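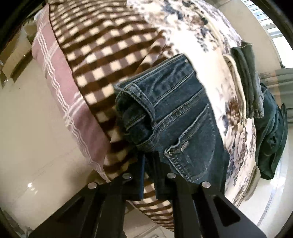

Dark blue jeans on the bed, rolled hem with light-blue topstitching.

Verken Bedding Set - Cotton Percale
Sold by Taditz Home

Duvet cover and pillowcases in plain-weave cotton. Available in Twin, Full/Queen and King. Fitted sheet and flat sheet sold separately.

Overview

The Verken set is our everyday bedding. It is made from long-staple cotton in a percale weave, one thread over and one thread under, which gives a matte surface and a crisp feel. It is lighter than sateen and does not cling. People who sleep warm tend to prefer it. If you like a heavier, silkier sheet, look at the Furtado sateen set instead.

New percale feels a little stiff out of the package. It softens over the first 5 washes and then stays much the same for years. The fabric is pre-washed at the mill, so shrinkage at home is small, but we still cut the duvet cover slightly long to allow for it.

What is in the set

Twin: one duvet cover, one pillowcase
Full/Queen: one duvet cover, two pillowcases
King: one duvet cover, two king pillowcases

The duvet insert is not included. Any standard insert in the matching size will fit. The Travus down-alternative insert has loops at the corners that line up with the ties inside this cover.

Duvet cover details

The cover closes at the foot with buttons set under a flap. The buttons are sewn with a thread shank and a spare is stitched to the care label. Inside each corner there is a pair of cotton ties. Use all of them, even if your insert seems to stay put without them, or it will bunch toward one side after a few nights.

Seams are double-stitched and the raw edges are finished, so there is very little loose thread inside the cover. The side seams are straight with no piping.

Pillowcases

Envelope closure, with an inside flap deep enough to hold a full pillow. No zipper and no buttons. The hem at the open end is wide and has a single line of stitching.

Washing

Wash before first use. Machine wash warm with like colors, and skip the bleach. Fasten the buttons first or the pillowcases will end up inside the cover. Fabric softener leaves a coating on cotton and makes percale feel limp, so we suggest leaving it out.

Tumble dry on low and take the set out while it is barely damp. Shake it, fold it, and most of the wrinkles will drop out. Percale does wrinkle more than sateen or jersey. If you want it flat, iron on medium heat while damp.

A note on dark denim: new indigo jeans can leave color on light cotton, especially before their first few washes. This applies to any light bedding, ours included. Wash new denim on its own, and keep it off the bed if it has not been washed yet. If you do get a blue mark, rinse it in cold water with a little liquid detergent and check it before the set goes in the dryer. Heat makes dye transfer much harder to remove.

Rivets and zippers can also snag the weave. Close them before you put jeans in the same load, or wash the two separately.

Durability

We test each production run for rubbing and seam strength. The current run passed 3,000 rub cycles with no broken yarns at the fold lines, and that is the point where we stop the test. Light pilling can appear where a beard or rough blanket rubs the fabric. It does not get worse with washing.

Trial and returns

You can try the set at home for 60 nights. Wash it and sleep on it as you normally would. If you do not want to keep it, start a return from your order page and print the label. Refunds go back to the original form of payment once the set reaches our warehouse. Final-sale colors are marked on the product page and cannot be returned.

Specifications

Material: 100% cotton
Weave: percale
Full/Queen duvet cover width: 94 inches
Closure: buttons (duvet cover), envelope (pillowcases)
Care: machine wash warm, tumble dry low

Questions we get

Can I buy extra pillowcases? Yes, in every size. Dye lots differ a little, so order them together with the set if you want an exact match.

Will the fitted sheet work on a deep mattress? The Verken fitted sheet has elastic all the way around. Measure your mattress with any topper in place and compare it with the size chart on the sheet page.

Is the set see-through? White is slightly sheer when held up to a window. Over a white insert you will not see anything through it. A colored or patterned insert may show.

When do sold-out colors come back? The next restock is planned for July. Use the notify button on the color you want - we send one email when it is back and nothing after that.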